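Search the forum
Search

How do I get sweat marks out of caps without wrecking the brim?
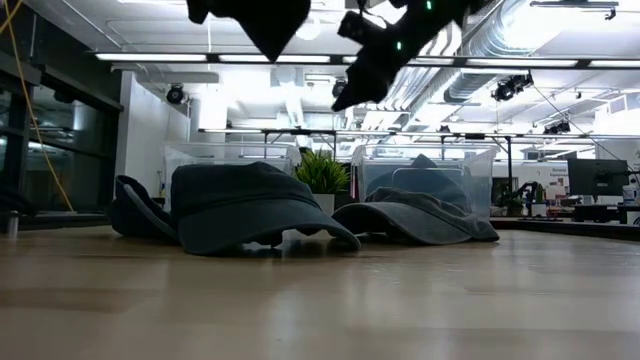 POSTED IN LAUNDRY & STAINS

Jaime Correia
I wear a cap for my allotment every day from May onwards and the bands get horrible, with white tide lines and a smell. Last year I put one in at 40 with the towels and the brim came out like a crisp. Is there a gentler way, or do I just keep buying new ones?

2 replies · 5 shares

Idalina Rocha
Sink, cool water, a squirt of washing-up liquid and an old toothbrush! Scrub the band first (that's where it all lives), then let the whole cap soak for nearly an hour. Rinse till it runs clear, then stuff the crown with a small towel and leave it somewhere airy. Don't wring it, and keep it off the radiator. If the brim is stiff card inside, and a lot of old ones are, don't soak it at all, just dab at the band with a damp cloth. Bicarb paste is good on the white lines too, I leave mine on while I have my tea.
Helpful? 200

Loan Trịnh
I put mine in the top of the dishwasher, no tablet. Fine so far, although my green one did go a bit wonky. Dark ones fade if you dry them in the sun so maybe do it indoors.
Helpful? 2

Share this page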